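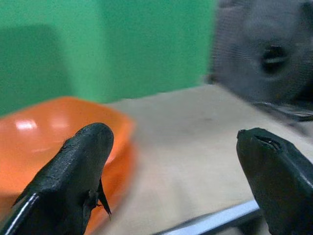
Work surface, orange container at left.

Tableware Handling and Storage Study
Progress report to Guerra, April 2019
Prepared by Fung-ping Kwan and Hiu-tung Siu, Dotcombe

1. Status

The study covers the clearing and stacking of everyday tableware on a small table. Work is on schedule. The item register now holds 139 pieces, and 1,131 stacking records have been checked and entered. Spending is within the approved budget.

2. Surface and tableware

The tabletop color stays beige for the whole of this phase. Orange plastic pieces were kept from the Momance set for their strong contrast with it. The curved rims are the main point of interest: a glossy rim gives little grip to whatever is placed on it, and small differences in starting position change the final tilt.

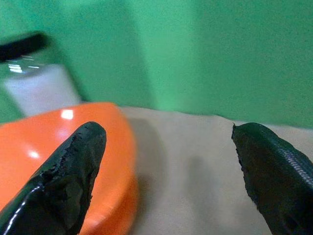 3. Stacking conditions

Nested pieces are recorded by tilt and overlap. The hardest condition to classify is a deep dish propped at an angle on a flatter one, with a small dark utensil wedged between the two. It is currently logged as "unstable, supported." A container with a black lid stays at the far left of the table. The cardboard box remains on the floor underneath.
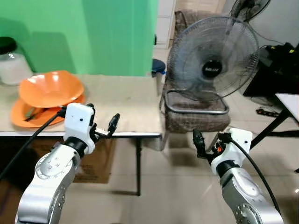 4. Mixed materials

Ceramic pieces were added under change request 2. A mug on its side, resting on a bowl rim, is now a separate category, with handle direction entered in its own field. The register also needs a field for labels, as small print is not always legible in the records. 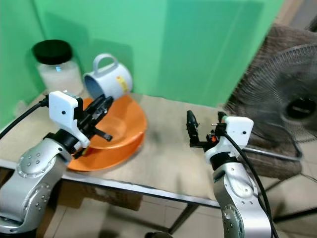
White mug on its side on the rim of the upper orange bowl.

5. Next period

The target is 3,293 checked records by October. Open item: Skikodard has not confirmed delivery of the replacement lids.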